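El jarabe de Tudley

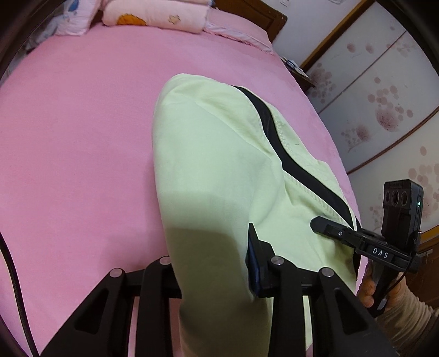 Angelica Navarro no se creyó lo del jarabe ni cuando vio la cola. Daba la vuelta a la farmacia Gasmont y llegaba hasta la parada del autobús, y casi todos llevaban el mismo recorte en la mano, o la misma captura en el teléfono: que el jarabe de Tudley quitaba la tos en 2 días y que el laboratorio iba a dejar de fabricarlo.

—¿Quién lo dice? —preguntó.

—Lo dicen —contestó la mujer de delante.

Angelica llevaba 12 años de auxiliar en Gasmont y había visto agotarse cosas peores por motivos mejores. Entró por la puerta de atrás, se puso la bata y encontró a Lilibeth Ignacio, la titular, hablando con el almacén por el fijo. Lilibeth tapaba el auricular con la palma, como si los del almacén pudieran contagiarla.

—Me mandan 50 frascos. Ni uno más hasta octubre.

—Pues ayer nos sobraban.

—Ayer no lo quería nadie.

Era verdad. El jarabe sabía a regaliz viejo y llevaba toda la primavera en el estante de abajo, junto a las plantillas. Angelica lo había tomado una vez. Tosió lo mismo, aunque durmió bien, y siempre sospechó que lo de dormir era por el cansancio.

A las once apareció Jin-sol Koo, el visitador, con su maletín y una sonrisa que a ella le pareció de estreno. Dijo que la empresa lamentaba las tensiones de suministro. Dijo «tensiones» tres veces.

—¿Hay falta o no hay falta? —preguntó Angelica.

—Hay una demanda por encima de lo previsto.

—Porque alguien ha dicho que hay falta.

—Eso no nos consta.

Jin-sol dejó sobre el mostrador un folleto del jarabe nuevo, el Tukham, mismo principio activo, frasco más pequeño. Lilibeth miró el precio y lo volvió a mirar. Costaba el doble.

—De este sí tenemos —dijo él—. Todo el que quieran.

Cuando se fue, las dos se quedaron un rato sin hablar. Fuera, un hombre golpeó el cristal con una moneda.

—No puedes demostrarlo —dijo Lilibeth.

—No he dicho nada.

—Lo estabas pensando muy fuerte.

Abrieron el cajón de los encargos. Había 363 papelitos, algunos repetidos, algunos con nombres de gente que Angelica sabía sana como una manzana. El señor Tan, por ejemplo, había pedido para él, para su hermana y para un cuñado que vivía en otra provincia. Debajo de todo estaba el de Si-eun Kwak, la niña del tercero, con la letra de la abuela: «Para la tos de noche, si puede ser».

Angelica cogió el papel y subió ella misma, a la hora de comer. La abuela abrió en zapatillas. Del fondo del pasillo llegaba una tos seca, terca, de las que no leen periódicos.

—¿Es el bueno? —preguntó la mujer al ver la bolsa.

—Es miel —dijo Angelica—. Y la hora del pediatra, a las cinco y media. Le he pedido yo la cita.

La abuela miró dentro de la bolsa con desconfianza y Angelica se lo agradeció en silencio.

—Pero en la radio han dicho que el otro se acaba.

—Ya. ¿Y en la radio han dicho que cure?

La mujer lo pensó. Luego la hizo pasar y le preguntó si había comido.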